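Equipment & Budgets > Hand-held gripper stations, what to order first

gripnbudget
January 24, 2022
I have to turn in an equipment list for the Grindville room and I'd like a second opinion before it goes to purchasing. We want four stations, each with one operator and a pair of grippers, so eight grippers. The quote from Toltham covers the grippers, marker cubes and cables. It doesn't cover tables, chairs, shelving, spare finger pads or anything to pick up.

My draft puts nearly all the money in the grippers and leaves a small line called "furniture and misc." My boss thinks even that line is too big and wants us to use whatever tables are already in the building. The round ones are free. With an orange tray on one, it sits like this, partly over the rim, with the operator's knees right beside it.
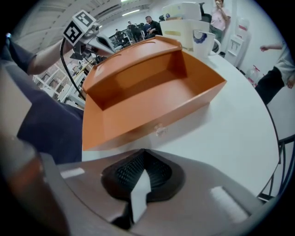 Re: Hand-held gripper stations, what to order first
flatpack_ops
Don't use the round tables. You lose usable space all along the edge, and two arms plus two grippers need room on both sides of the object. Your tray is already hanging over. Get rectangular ones and spend what it takes. A table is cheap next to one gripper.

I'd also split "furniture and misc." into separate lines. Purchasing cuts anything with misc in the name. We lost our whole spare parts allowance that way in November and ended up sharing finger pads between stations.

Re: Hand-held gripper stations, what to order first
millov_user
I disagree on the tables. We run on Millov carts with tops smaller than that round one and it works. Slide the tray toward the middle. If the free tables are solid and the right height, keep them and put the money into spares. What I would change is the mug and the containers sharing the top with the tray. If those are task objects, fine. If they aren't, buy a shelf.

Re: Hand-held gripper stations, what to order first
flatpack_ops
Carts roll. I wouldn't plan a fixed station from experience with carts. And with a round top the operator sits in a slightly different spot every time, unless you tape the floor.

Re: Hand-held gripper stations, what to order first
millov_user
So tape the floor. Tape costs less than four tables.

Re: Hand-held gripper stations, what to order first
gripnbudget
OK, splitting the lines, that's easy. We do have one rectangular table in the same room. It's white, with a grommet hole near the front edge, and it takes the tray, a glass cup and a basket. The little timer display is on a bracket below the right gripper. I was going to price one bracket and one display per station. Does anybody put one on each hand?
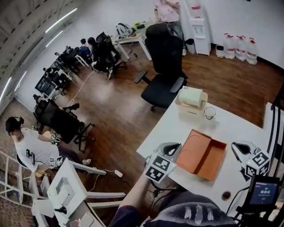
Re: Hand-held gripper stations, what to order first
cablebudget
One display per station is enough. The operator only needs to check it now and then. Put the difference into cables and cable covers. You've got black cables across the operator's front and a white one running over the open floor out toward the middle of the room. Whatever length you think you need, order the next size up, and get floor covers in the same order so they don't turn into a separate request.

Also ask Toltham if the marker cubes are sold singly. Our first supplier only sold them with a full gripper body, and replacing one chipped cube was a bad day for the budget.

Re: Hand-held gripper stations, what to order first
hsu_bench
We bought from Hsu, so prices won't match yours, but here is the order I'd do it in.

1. Two stations complete, with tables, chairs, cables and spares.
2. Run them for six weeks and write down every part that gets replaced.
3. Buy the other two stations using that list.

You may lose a volume discount. Ask for the price to be held in writing.

Re: Hand-held gripper stations, what to order first
gripnbudget
Our money has to be committed in one order, so I can't split it that way. I can ask for two delivery dates, though. Current plan is rectangular tables for all four stations, one display each, cubes and finger pads as their own line, floor covers added. The round tables can hold the props between tasks. I'll post the Toltham answer on single cubes when I get it.

Re: Hand-held gripper stations, what to order first
millov_user
Still think you're overspending on tables. Good luck with purchasing.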